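Fil sur les petites coupures d'eau, vu qu'on m'a encore posé la question mercredi. Je vis en haut d'une rue en pente et le réseau lâche chaque hiver.

1/ La première chose à savoir : la pression tombe avant la coupure. Quand la douche faiblit, remplissez ce que vous avez sous la main. Chez moi ça laisse 20 minutes, pas plus.

2/ Pour les toilettes, n'importe quelle eau convient. Celle du bain, celle de la pluie. On verse d'un coup, directement dans la cuvette.

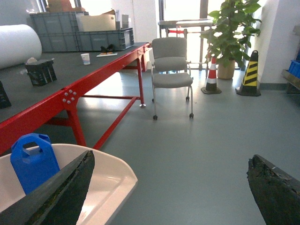

Le bleu, dans son bac blanc.

3/ Pour boire, c'est autre chose -- récipient alimentaire, fermé, à l'ombre, et on note le jour du remplissage au feutre. Mon voisin Roald Lunde garde 27 litres en permanence. Moi beaucoup moins, et j'ai tenu deux jours en novembre.

4/ Coupez le chauffe-eau électrique si la coupure dure. Au retour, ouvrez d'abord un robinet d'eau froide, doucement. Il y a de l'air dans les tuyaux et ça crache.

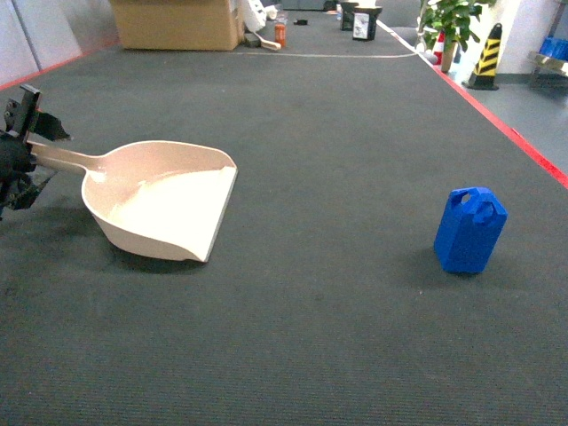 Dernière modification : mercredi, 18 h 40

5/ L'eau peut revenir brune. Laissez couler jusqu'à ce qu'elle soit claire, et pas de lessive blanche ce jour-là. J'y ai perdu 2 chemises.

6/ Dévissez ensuite les mousseurs des robinets. Le sable s'y met. Un rinçage, un peu de vinaigre pour le calcaire, on revisse.

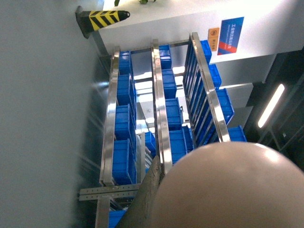 Bacs bleus sur rayonnage métallique.

7/ Dernier point : prévenez les gens âgés de l'immeuble. L'avis arrive par SMS et tout le monde ne les lit pas. Je frappe au 62, en face, et je monte un bidon si besoin.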